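Hilo, porque llevo desde el martes dándole vueltas a las cuentas de mi club y alguien tiene que sufrirlas conmigo.

El Stunotis ha mandado una carta a los abonados. El abono sube un 20 %. Motivo: «el esfuerzo compartido». La palabra «compartido» sale 3 veces. La palabra «asiento» no sale.

Me he leído el informe económico entero, anexos incluidos. Lo recomiendo si os gusta la novela de terror y tenéis paciencia con las notas al pie.

De cada 100 euros que entran en el club, la taquilla pone 20. El resto es televisión, el patrocinio de Noltora en la camiseta y una partida llamada «otros», que debe de ser la que ficha delanteros.

El estadio de Fosley tiene un aforo precioso sobre el papel. El último partido en casa lo vimos 937 personas, con lluvia, contra el Pîrvu, a las nueve de la noche. Horario elegido por la tele – que no vino a mojarse.

Empatamos a cero. El córner más peligroso lo sacamos nosotros y acabó en contraataque suyo.
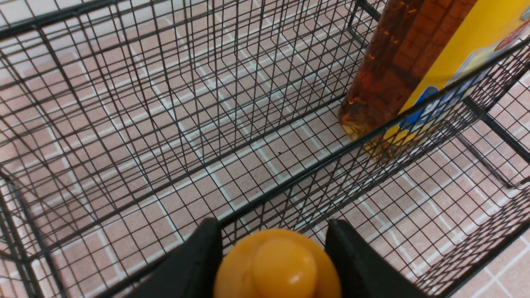
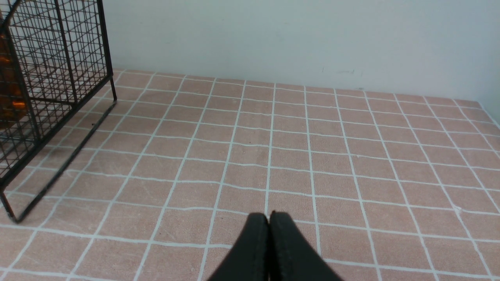
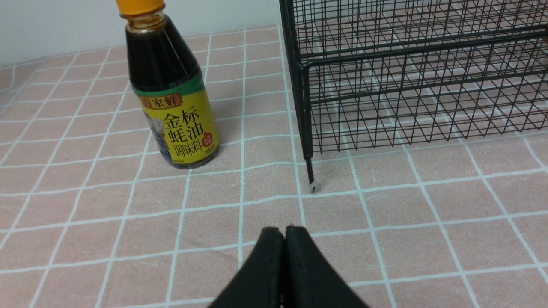 ¿Puede un club como el nuestro aguantar una temporada con la grada vacía?

Según su propio informe, aguantaría mientras cobre la tele y siga el patrocinador: perdería esos 20 euros de cada 100 y tendría que recortar plantilla o gastos para compensarlos.

O sea, que somos prescindibles en un 20 %. He tenido trabajos en los que me valoraban menos.

Lo que no me cuadra es que, si pesamos tan poco en el presupuesto, el agujero haya que taparlo justo con nosotros. A Noltora le han renovado al mismo precio. Página de los anexos, letra minúscula.

También han quitado el descuento a los jubilados del fondo norte, que son los únicos que cantan en la primera parte. En la segunda ya cantan menos, por el frío.

Propuesta para la asamblea de junio: congelar el abono y que la tele nos pague el chubasquero.

¿Voy a renovar? Ya he renovado. El lunes, antes de leerme el informe – por eso estoy así.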